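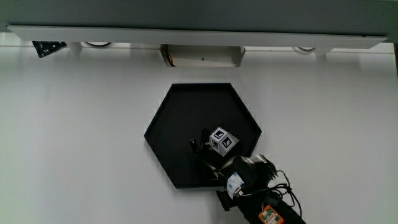

January 23, 2022. Clollano student project, bench log. Pose tracking on the hand-held gripper, continued from the November notes. Marker size in the config was still the old one, so every translation came out scaled. Fixed. With the cube turned so that three faces show, as over the black tray, the solver has more than one marker to work with and the flips should drop. Not yet confirmed on a full run.

Exposure next. The white desk clips before the markers do — lowered gain, left shutter alone.
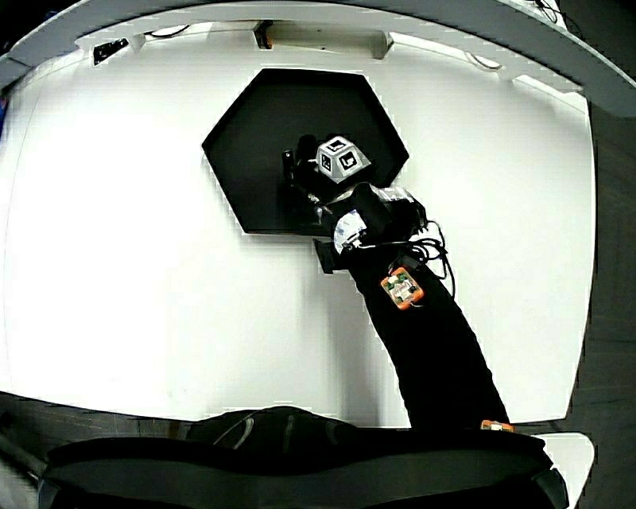
Run 1 logged to Kulus, 804 poses out of 1000 requested. Most gaps fall at large wrist angles. Run 2 repeats the same path with the new gain.

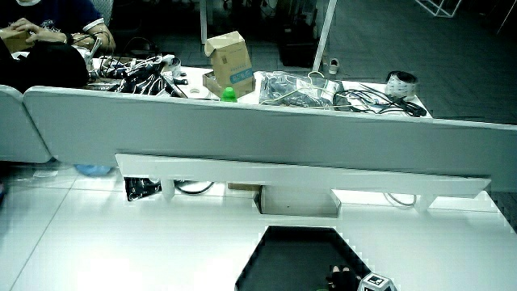 Marker cube at the tray, desk-side view.

Extrinsics for this view redone in Evudik. Residual is worse toward the near edge of the desk. Keep the 2 calibration files separate until the offset is understood.
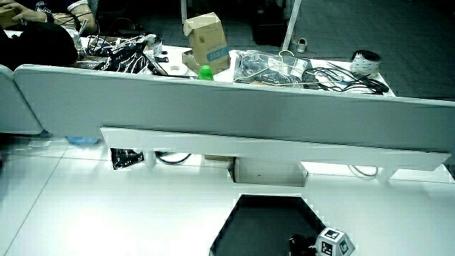

James thinks the residual is lens distortion, and asked for the near-edge points to be refit with a higher-order model before anyone touches the extrinsics again. Refit queued.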